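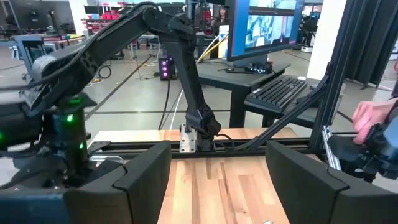 Butcher block, pale strips next to honey ones.

October, after lunch

Back on the oil finishes. I left the maple offcuts from Vamasville soaking up Bakwood oil overnight and came in expecting them to be dry to the touch (the can says 8 hours, ha). The end grain was still tacky! Face grain was fine, a little blotchy near the knots, and it had that nice nutty smell that I know bugs half the room. Sorry, everybody.

I wiped everything down again with a clean rag and put the tacky ones on edge so air can get to both sides. Should have done that last night. I also think I was flooding them — the first coat went on thick because I was in a hurry to get home, and thick oil just sits there and skins over.

Weighed the big Montecinos walnut board before starting it: 1,891 grams. I'll weigh it again after every coat and see where it stops drinking. My guess is coat four. If it's still gaining at coat 8 I'm going to be very surprised and a little annoyed.

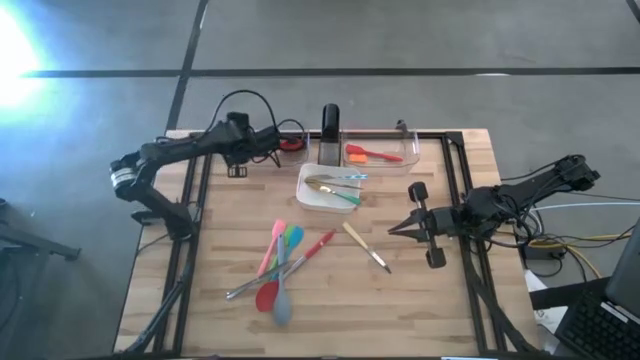

Does it matter how fine you sand before the first coat?
It does for end grain, where coarse scratches fill up with oil and go dark. On face grain, stopping at 220 looks the same to me as going finer.

I did take one scrap of cherry all the way up to 3,000, mostly for fun, and it came out slick as glass but the oil barely went in. Water beaded up for a minute and then left a ring. Pretty, useless for a cutting board, and I'd skip it next time. The plain 220 piece next to it had a ring too, only fainter, and that one rubbed out with a bit of fresh oil.

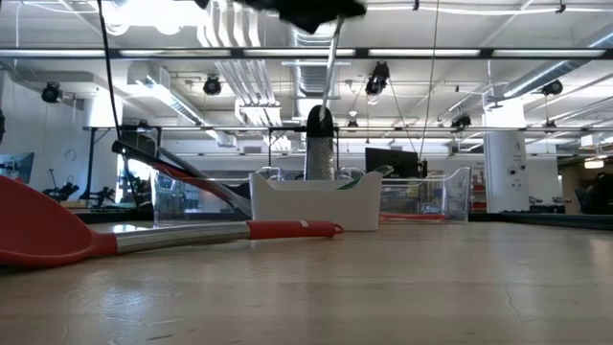
Long red spoon, tongs behind.

Still want to try the Radberg wax on top. Plan is half of one board with wax and half without, tape line down the middle, then lemon juice and beet juice on both. Beet is the mean one.

Note for whoever opens up tomorrow: oily rags go flat over the rail outside or in the metal can with water. Please don't ball them up in the trash. And we're low on 120 discs again.

Recent entries
Beet juice stains, first try
Raising the grain with warm water
Walnut scraps: keep or toss
Why the cherry went blotchy
Cleaning up dried oil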